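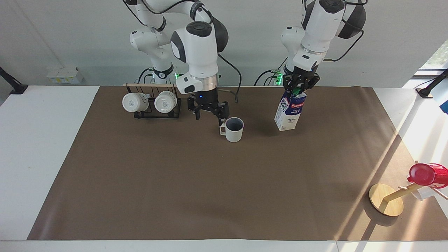
A hanging milk carton, a white mug and the wire mug rack on brown paper.

Gencombe, 13th March - I've wanted to write this one for ages! Norkholm is bringing out its countertop mug rack, and I get to tell you about it first. I'm Arwel Prosser, and I look after kitchen goods here (which mostly means I drink a lot of milky coffee at work).

The rack is black wire with a light wooden dowel running across it, and the mugs go on upside down with their bottoms showing. It sits on the counter next to the milk, so your morning cup is all in one spot - no reaching into the back of a cupboard before you've woken up. We're making a first run of 400, and they go on sale at our Gencombe shop and through Avcı, our partner for online orders.

We lent early racks to almost 201 homes last October and asked people to tell us what they thought. Plenty of them did, at length, and I read every note! 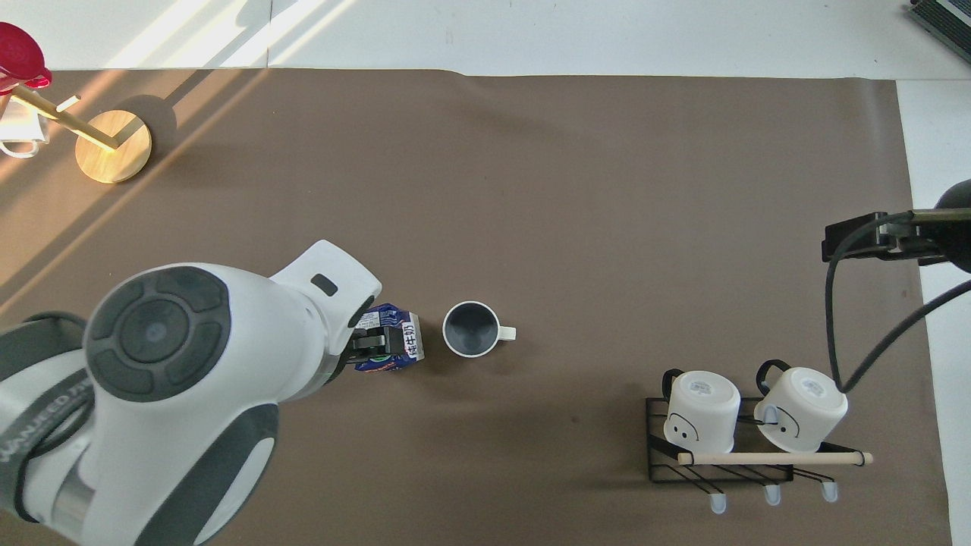

Brekeck wrote back to say the rack had cleared a whole shelf at home, though a second color would be nice, and could we please think about one for espresso cups?

We are thinking about it. The wire stays black for now, but I've passed the espresso idea along and I'd love to hear more like it. Shops that want a rack for display can ask for me by name at the Gencombe front desk.

Recent items
Norkholm dish stand back in stock
Avcı takes on our online orders
New hours at the Gencombe shop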